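4. Staying a While: Tables, Talk and the Second Cup

4.1 Where the café sits in the shop

When we first drew up the plan for this study, we thought of the café as a kind of side room to the real subject. We wanted to know how people choose books in small-town shops, and we supposed that the coffee was there to pay the heating bill. It took us only a few visits to Ploneck to see that we had the matter the wrong way round, or at least that our readers (the people we were studying, I mean, and not the readers of this paper, though we hope they are often the same) did a good share of their choosing while sitting down. They carried books to the tables, opened them in the middle, put them aside, talked to whoever was near, and went back to the shelves for something else.

This section deals with that sitting down. We draw on our field notes from the four towns, on the 65 interviews described in Section 3, and on the shop histories that several owners were kind enough to let us read at their own counters. The oldest of the shops, in Fendholm, has sold books in one form or another since 1893, and for most of that time it had no chairs for customers at all. The present owner remembers her grandfather saying that a chair was an invitation to read for free. She now keeps the best armchair in the building next to the poetry, and she told us with some pride that it has been re-covered twice.

4.2 What people told us about lingering

We asked everyone the same opening question, which was simply what they had done in the shop that day. The answers were longer than we expected. People began with an errand, a birthday present or a school list, and then wandered off into stories about a cousin they had run into or a travel book they had no intention of buying. Kalliopi Kelmendi, who carried out most of the interviews in Marikar, noticed early on that the errand was often finished in the first few minutes and that the remainder of the visit had no name. Her notes call it "the rest of it," and the phrase stuck with all of us.

The rest of it turned out to matter a good deal to the people we spoke with. One retired bus driver said he read the first chapter of everything before buying, and that he liked to do it with a bun. A mother of twins told us that she had not finished a novel in years but that she still liked to sit among them. Others spoke of the café as a place where one could be alone without looking lonely, and we heard versions of this in every town, from teenagers as well as from widowers. Several people were a little shy about how long they stayed, and asked us whether we thought the staff minded. We passed the question on, and the staff, for their part, were mostly surprised that anyone should worry.

There were exceptions, of course. In Ploneck the lunch hour brings in people who want soup and have no interest in books, and the regulars can be sharp about it. A woman who had been coming for years told us she now plans her visits to miss the soup altogether. In December the whole pattern breaks down, the tables fill with shopping bags, and hardly anyone opens a book that is not being bought for someone else. We have left our December notes out of the discussion here and return to them in Section 6.

4.3 Small round tables

Owners think about furniture far more than we had imagined, and we would like to give them their due. Long shared tables were popular for a time, and two of the shops had tried them. Customers treated them as places to work, spread out their papers, and kept their heads down. Talk dried up. Small round tables seem to do something different. They hold a cup and a couple of books and very little besides, so that a person who comes back from the shelves with an armful has to make up their mind about what stays. We are fond of this idea, that the size of a table might gently press a reader toward a decision, though we admit that we cannot prove it with the material we have. Figure 5 shows a round table in light wood, of the kind we mean. 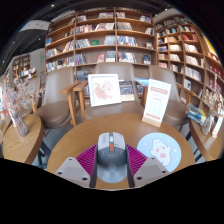 Figure 5. Round café table in a bookstore.

Shoshana Ridgeway, reading an early draft of this section, objected that we were giving the tables too much credit, and that in her experience people put books back because they had looked at the price. She also wondered whether anyone chatting over a small table was really choosing anything, or only enjoying the company. We think both points are fair. Price came up in many of the interviews, often near the end and in a lowered voice, and we may well have heard less about it than we should have, given that we were usually sitting within earshot of the register.

On the second point we would only say that choosing and company were hard to pull apart in what people told us. Rok Pavlović's notes from Fendholm record a pair of neighbors who met by chance, complained happily about the parking, and went home with each other's recommendations. Neither had come in for a book. Whether that counts as choosing depends on where one thinks a choice begins, and we take up the question again, with the help of the loan records from the Marikar library, in Section 5.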